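Notebook, bathroom tasks, January
Working rules for the vanity, second pass

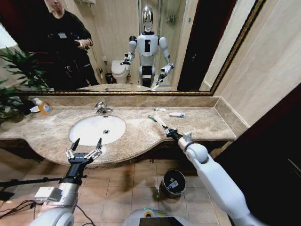
Started 9:40. Went through the draft rules again before running anything, because the old sheet was written for the kitchen bench and half of it doesn't carry over. The Jostance checklist still covers power-up and e-stop, so I left those alone. What follows is only what changes at the sink.

1. Operator stands where both grippers are in view, directly or in the mirror. Mirror alone doesn't count as a view. Left and right get swapped under pressure; I did it myself twice in December.

2. Call the arm by the robot's side, never by yours. "Right gripper open" means the robot's right.

3. Free hand stays open and off the stone. If it has to come closer than 6 cm to the counter edge, drop to slow speed first. The long fingertips will chip before the marble does, and we are down to one spare pair.

4. Toothbrush is gripped by the handle. No bristle contact with the fingers. If the brush turns in the grip, set it down and re-grasp. Don't try to correct it in the air over the basin.

5. Faucet stays off unless the run sheet says water. Sleeves on for any water run, both arms.

6. Cables on the floor get checked before each block, and again after anybody walks through. The sheet used to say "tidy." Changed to "clear of the base and of the operator's feet," which can be checked.

7. Loose items on the counter stay in the same places for a whole block. Note any move in the log with the time.

Logging: Saber numbers restarted after the update, so the first good run under these rules is 461. Anything before that goes in the old folder. Meder export is at 2,012 entries and the operator field is blank on a lot of them. Fill it in as you go, please, I'm not doing it from memory again.

Open: Sundex wants the grip force limit written as a percent. We have it at 100 in the config, but that is 100 of the soft limit and their form doesn't say which limit it means. Left it blank and sent a question.

Also still need a rule for who resets the counter between runs. For now, whoever isn't operating.

Stopped 12:15. Next block after lunch, same layout.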